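Tindell Arm Build Guide
Section 4: Setting up the wrist view and the sorting test 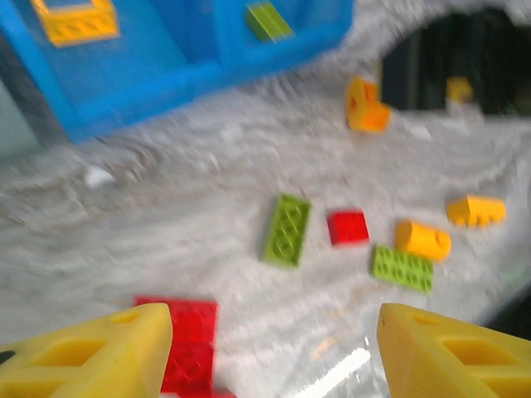 Wrist view over the sorting area, fingers open, blue bin at top left.

This section covers the wrist camera, the finger gap and the first sorting run with toy bricks. Finish the wiring in Section 3 first. The arm must be bolted to the bench.

Before you start

Keep the stop switch within reach of your free hand. Hair, sleeves and cords must be clear of the arm.

CAUTION: The fingers close without warning when the controller restarts. Do not reach between them while the power is on.

4.1 Setting the view

1. Turn on the controller and wait for the steady light.
2. Open the viewer and select the wrist camera.
3. Move the arm to the start position over the work surface.
4. Loosen the camera bracket one turn. Tilt it until both finger tips show at the bottom of the view, one in each corner, with the gap between them in sight.
5. Tighten the bracket. Check the view again -- it often shifts when the screw seats.

Note: Fast moves blur the wrist view. Studs and edges may smear into streaks. Let the arm come to rest before you save a reference view.

Note: Glare between the fingers can be mistaken for an edge. If the test program marks it as a part, move the lamp to the side and repeat step 3.

4.2 Setting the open position

1. In the settings file, find the line grip_open.
2. Enter 2527 and save. The screen shows this value as 2,527.
3. Send the open command. The fingers should stop without a click.
4. If they click, lower the value by 4 and send the command again.

Arms built with the older Joltholm servo use a different range. See the table in Appendix B, supplied by Parveen Abbasi.

4.3 First sorting run

1. Place the bin where the arm can reach it without passing over the controller.
2. Scatter a few bricks on the surface. Mix plates, sloped bricks and rounded ones, and leave finger room between them.
3. Set the speed to 84.
4. Start the program sort_basic and keep one hand on the stop switch.
5. After the first pick, pause the program and check that the brick sits square between the fingers.
6. Resume the run.

CAUTION: Do not straighten a brick by hand during a run. Pause first.

Flat plates are the hardest parts to lift. If the fingers ride over a plate, lower the pick height one step at a time -- never more -- and test again.

If the arm stops with error 355, the bin is out of reach. Move it closer and restart from step 4.

Continue with Section 5, Saving positions.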